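Tuston Home Two-Arm Chore Station
March, posted by Delyth Probert

We use cookies to remember your basket and your region. By carrying on you agree. Manage settings

People email me the same thing every week: can it fold my laundry yet? Well, sort of! I run the product pages here and I've spent more hours beside the Tuston bench than I'd like to admit, so let me tell you where it stands before you spend any money.

The station is two arms on one rail with a gripper each, and you get the control software (we call it Sayce) already loaded. Towels are its happy place. In our last round at the Windmont shop it got through 58 towels and 21 needed a hand from me, mostly when a corner folded under and the grippers pinched two layers instead of one. I thought that was pretty good. My husband did not, but he isn't the one who folds them.

Shirts are a different story. Sleeves go everywhere, the fabric bunches, and the arms have to agree on who is holding what. A plain tee takes it 298 seconds on a decent run — I can do one in the time it takes to complain about it. Buttons, hoods and anything silky, please don't bother for now.

Small tidying jobs are coming along nicely, though. Light things with a chunky handle are easiest, and Iestyn Kemeys on our software side has been adding new ones all winter (he'll take requests, within reason). Dishes are not on the list, and neither is ironing. Please stop asking Iestyn about ironing.

So who should buy one? If you run a small shop or a teaching lab and like tinkering, you'll have a great time. If you want your Sunday evenings back, wait for a later version and keep your money.

Spare gripper pads are part 417, sold in pairs, and you'll want a set
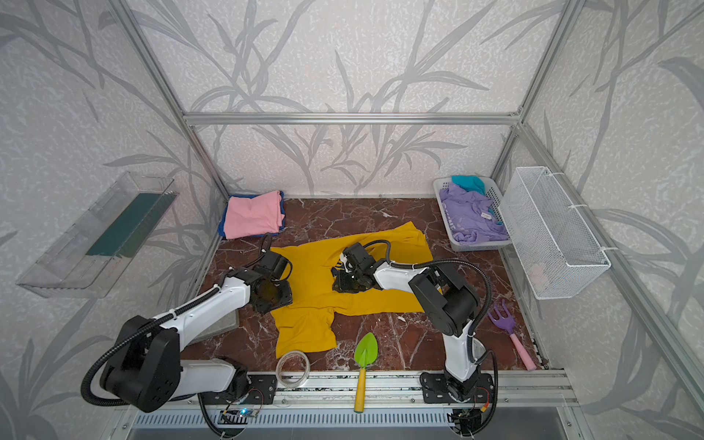 on the shelf before you start, plus a clear bit of bench to work on while you fit them. Fitting is four small screws a side, and the key is in the box.

Related items
Prirnano gripper pads, pair
Sayce software updates
Bench rail, long
Replacement cable sleeve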